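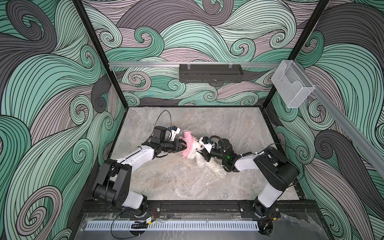
Wave pattern in mint, charcoal and mauve, over a gray-and-white marbled floor.

Wallpaper swap — what's left, and when to come

Quick one this time, the bigger newsletter follows once I've caught up on emails. Sorry to everyone still waiting on a reply.

Swap is on 14/07/2019, doors at 2, at the Gredorance hall on Escobar Street. Side entrance please, the front one sticks. Bring full rolls, part rolls, offcuts longer than your arm. No woodchip. We still have woodchip from last year.

So far 84 rolls promised, which is way up on last time. Lots of florals, a good pile of stripes, and one big batch of nursery paper with ducks on it (Evie Mapplebeck, if you're reading, yes we will take the ducks). Short on plains. If you have anything plain in a cupboard, dig it out.

Labels. Please, please write the batch number on the outside of the roll with a marker. Two rolls of the same paper from different batches can look fine in the hall and then awful side by side on your wall. I did this in my own hallway and have to look at it every day. If the label is gone just write "no batch" and people can take thier chances.

For anyone trying a big pattern for the first time — check the repeat before you work out how many rolls you need. A large repeat eats paper. Measure the wall height, round up to the next full repeat, cut to that. Then buy one extra. Start from the middle of the wall if it's the one you see from the door, and let the odd bits land in the corners.

Paste: Gekard are giving us a box of sample packs, one per household. Pasting tables can be borrowed, 17 on the list so far, deposit in cash, back by the end of November. Wipe them down first!! Dried paste is a pain to get of.

Tea and cake as usual. Parking is behind the Climik building, not on the grass.

Can't make it? Drop rolls at the hall the evening before, label them, leave them inside the porch.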